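Huddale Library Opens Sign-Up for Desk and Dresser Tidying Sessions

The Huddale Public Library will offer a new series of home organizing sessions beginning in May, the library's program office announced. The sessions, titled Small Surfaces, will address the objects that collect on dressers, vanities and bathroom shelves, including brushes, combs, pens and other personal items in daily use.

Agnes Isaksson, who oversees adult programming at the library, will lead the series with Tormod Engebretsen of the Weltside Community Center. Each session will run for 2 hours in the library's lower meeting room. Participants are asked to bring a cup or other open container from home, together with the items they would like to keep in it. The container need not have been made for the purpose.

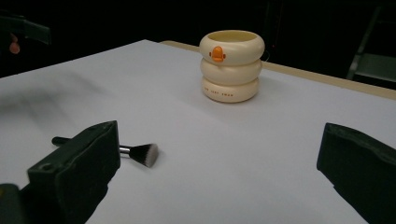

"Most households already own a suitable cup," Isaksson said. "A child's bathroom tumbler will hold makeup brushes as well as anything sold for them, and people are more likely to use something they enjoy looking at."

Participants will begin by clearing a single surface and sorting what was on it into items used daily, items used occasionally and items to be discarded. The second half of each session will cover cleaning and storage. Engebretsen will demonstrate how to wash makeup brushes with mild soap, reshape the heads by hand and lay them flat on a towel to dry. Brushes should be returned to a cup only when fully dry, with the handles down and the heads clear of the rim.

The series consists of four sessions. Residents may register for one or for the full series. A pilot held at the Weltside center over the winter drew 51 participants, several of whom asked for a program closer to downtown Huddale. The library has set aside 100 places across the new series. Registration is required, and a waiting list will be kept once all places are filled.

There is no charge to attend. Soap, towels and labels will be provided. Unopened toiletries that participants no longer want may be left in the collection bin beside the front desk, from which they will be forwarded to the Weltside center. Opened cosmetics cannot be accepted.

Registration forms are available at the front desk and at the Weltside center office. Residents who need seating or access arrangements should note this on the form.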